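Packing the snack box, fall edition

Twice a year I clear the table, throw the beige woven cloth over it (the one with the fringe, which my sister says I should have retired in May) and put together a box of food for my cousin's apartment in Kutbridge.

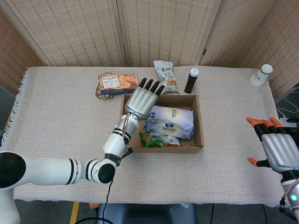

I started doing this when she moved there for school and couldn't find a decent grocery store within walking distance. She can find plenty of them now, but she still asks for the box, and I still love packing it! There's something about standing over a pile of snacks with a roll of tape that puts me in a good mood for the whole afternoon.

The page is mostly my notes on what goes in and how, because a few of you wrote after the spring box and wanted to know.

The box
Plain brown cardboard, low sides, open top. I save these all year. A low one makes me pick and choose, and I can see everything at once while I'm moving things back and forth. Once I'm happy with it, the whole thing slides into a bigger carton from Skelico, who sell them flat in bundles of 6.

The big white and pale blue bag
Always first. It's the heaviest thing I send, so it gets the floor of the box and everything else has to work around it. Last year I put it in at the end and flattened a packet of wafers into dust (she ate them on yogurt and said they were great, but still).

The green snack package
I like this one up at the front, tucked against the big bag so it doesn't slide. Red, yellow and white on the wrapper, very cheerful. It's the first thing she'll see when the flaps come up.

The orange box
Little round golden cakes on the front, Chinese writing on the label. I can't read it, so I shop by picture and have done pretty well that way. It's a nice firm rectangle, so it goes along a side wall like a brick.

The white bag with green lettering
Nuts or beans, going by the picture, and I'll leave it to her to report back. Bags like this are good fillers. You can squash them a little into a corner and they don't hold it against you.

The slim dark bottle
White cap, and it makes me nervous every single time. I wrap bottles in a dish towel and then in a plastic bag with the top twisted shut. Desta Seyoum, who got me into these boxes in the first place, uses an old sock. Works just as well, and you've finally found a use for the odd ones.

The white cup
Cups go in last, stuffed with paper or small candies, and lying down if there's no headroom. Mine rolls all over the table until I get to it.

Postage came to nearly 89 dollars last time, which made me sit down for a minute. This time I'm going to weigh everything on the bathroom scale first and be stricter with myself about jars.

Next up is the winter box for my aunt on Jasińska Street. She only likes salty things, so that one should be a lot easier to pack. If you have a favorite salty snack that travels well, leave it in the comments, I'm making my list this week!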